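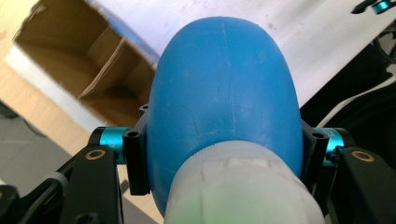 Blauer Gummiball auf weißem Kunststoffhals.

Die Abweichung

Die Pegelstation Herkden lag am linken Ufer der Tisent, 214 Meter oberhalb der Mündung des Werkkanals. Sie bestand aus einem Schacht von 1,20 Meter lichter Weite, einem Schwimmer, einem Gegengewicht und einem Trommelschreiber mit wöchentlichem Papierwechsel. Der Papierwechsel fand donnerstags zwischen sieben und acht Uhr statt. Der Beobachter notierte dabei die Uhrzeit, den Lattenwert und den Wert des Schreibers. Die Differenz der beiden Werte durfte zwei Zentimeter nicht überschreiten.

Am 12. Juli 2001 betrug sie drei.

Der Beobachter las ein zweites Mal ab. Er stand dafür auf der vierten Stufe der Pegeltreppe, weil man von der dritten schräg auf die Latte sieht. Der Lattenwert blieb bei 187. Der Schreiber stand auf 184. Er trug beides ein, wechselte das Papier, zog das Uhrwerk auf und vermerkte in der Spalte Bemerkungen: Abweichung 3 cm, Ursache nicht erkennbar.

Das Amt in Halás antwortete nach elf Tagen mit dem Vordruck für Schwimmerprüfungen. Der Beobachter prüfte den Schwimmer. Er hob den Schachtdeckel, leuchtete hinein, nahm das Stahlband von der Scheibe und holte den Schwimmer herauf. Die Lötnaht war dicht. Das Gewicht stimmte mit der Prägung überein. Das Band hatte keinen Knick. Er spülte die Zulaufleitung, bis kein Schlamm mehr kam, hängte alles wieder ein und wartete, bis sich der Wasserstand im Schacht beruhigt hatte. Die Abweichung betrug drei Zentimeter.

Er füllte den Vordruck aus. Unter Ergebnis schrieb er: ohne Befund.

Im August blieb die Abweichung gleich. Das sprach gegen einen undichten Schwimmer, der mit der Zeit tiefer eintaucht. Es sprach auch gegen eine verschlammte Leitung, bei der der Schreiber dem Fluss hinterherläuft und an manchen Tagen zu hoch, an anderen zu tief steht. Eine konstante Abweichung bedeutet, dass sich ein Nullpunkt verschoben hat. Es gab zwei Nullpunkte, den der Latte und den des Schreibers. Welcher von beiden sich bewegt hatte, ließ sich am Vergleich der beiden nicht feststellen.
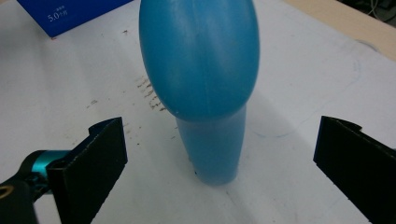

Der Beobachter hatte die Station seit 50 Jahren. Er hatte sie von seinem Vater übernommen, zusammen mit dem Schlüssel, einer Petroleumlampe und den Beobachtungsbüchern. Er holte die Bücher aus dem Schrank und legte sie nach Jahrgängen auf den Küchentisch. Die Wochenbögen trugen laufende Nummern. Der Bogen vom Juli hatte die Nummer 2985. Er begann mit diesem und ging rückwärts.

Bis zum Bogen 1491 lag die Differenz nie über einem Zentimeter. Auf diesem Bogen stand in seiner eigenen Schrift, etwas kleiner als sonst: Latte nach Eisgang neu gesetzt, Höhe nach Augenmaß, Einmessung folgt.

Eine Einmessung war nicht verzeichnet. Er suchte sie in den folgenden vier Jahrgängen und danach in der Mappe mit den Schreiben des Amtes. Er fand eine Rechnung über zwei Schrauben und die Ankündigung eines Besuchs, der wegen Hochwassers verlegt worden war. Er erinnerte sich an den Eisgang. Er erinnerte sich, dass seine Frau die Latte gehalten hatte, während er die Schrauben anzog, und dass sie gefragt hatte, ob es so stimme. Er hatte gesagt, das stimme so. Den Schreiber hatte er am selben Abend auf die Latte eingestellt.

Der Eintrag erklärte die Abweichung vom Juli nicht. Er erklärte nur, dass auch die Übereinstimmung davor nichts bewiesen hatte.

Im September kam der Vermessungstrupp aus Halás, zwei Mann mit Nivelliergerät. Als Anschluss diente der Höhenbolzen an der Kirche von Itlow. Der Trupp ging die Strecke hin und zurück und schloss mit einem Fehler von vier Millimetern ab. Die Latte saß drei Zentimeter zu hoch. Am Schreiber war die Klemmschraube der Stiftführung lose; er war um sechs Zentimeter nach unten gerutscht, und zwar, nach dem Rost am Gewinde zu urteilen, in zwei Schritten.

Der Beobachter rechnete nach und kam auf einen anderen Wert. Der Truppführer rechnete ebenfalls nach. Sie verglichen die Zettel. Man einigte sich darauf, beide Nullpunkte neu festzulegen und die alte Reihe mit einem Vorbehalt zu versehen.

Die Latte wurde gelöst. Einer der beiden stand am Gerät und gab Zeichen, der andere führte den Schraubenschlüssel. Der Beobachter hielt die Latte. Sie war leichter, als er sie in Erinnerung hatte. Als das Zeichen zum Festziehen kam, fragte er, ob es so stimme, und der Mann am Gerät sagte, einen Millimeter noch.

Am Donnerstag darauf wechselte er das Papier um 7.20 Uhr. Latte 162, Schreiber 162. Die Spalte Bemerkungen ließ er frei.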